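作業ノート 6月 10:20 開始
Fener グリッパーキット評価、貸出品

Clirari から借りている Fener の二指キット。購入するかどうかの判断材料を集める。評価項目は Bühler さんと決めたとおり、平置きの樹脂歯車の把持から。ワークは青い平歯車、中央に金属ハブ付き。緑の布の上で作業。 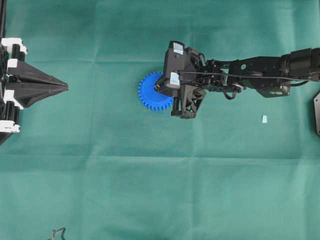
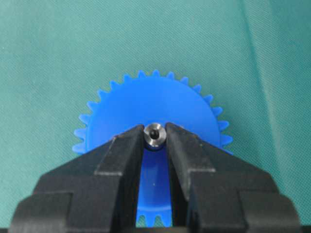

青い歯車とグリッパー。1枚目は作業面の全体、2枚目は手先側カメラ。

メモ
・指先でハブを両側から挟む狙い。手先カメラだとハブと左右の指先が一緒に見えるので、位置合わせはこの画で足りる。ただし歯車の下半分は指に隠れる。歯の位相を見たいときは上のカメラを使うこと。
・指の上面に細かい擦り傷あり。返却時に言われると面倒なので、2枚目を貸出票に添付しておく。
・説明書の開閉速度は 100 が上限。初期値のままだと速すぎる。5 から始めて上げていく。
・設定ソフトは Ortner 版を使用。保存ボタンを押さずに閉じると値が戻る。今日これで一度やり直した。
・布のしわは次回までに伸ばす。高さの基準がずれると比較にならない。

見積
本体一式のほか、交換用の指は 4 組単位の販売。1組だけ買えないか Csonka さん経由で問い合わせ中。保守契約は年額で別。Grisa の同等品は指が単品で買えるが、納期の回答がまだ来ない。

耐久のほうは 1000 回の開閉を予定。貸出期間内に終わらせるなら夜間に回すしかない。無人運転の可否は Clirari の貸出条件を読んでから決める。

残り
・把持力の設定値を表にする
・ハブではなく外周をつかむ場合の指の開き幅を確認
・貸出延長の申請書、Bühler さんの印待ち

16:45 電源断、続きは明日。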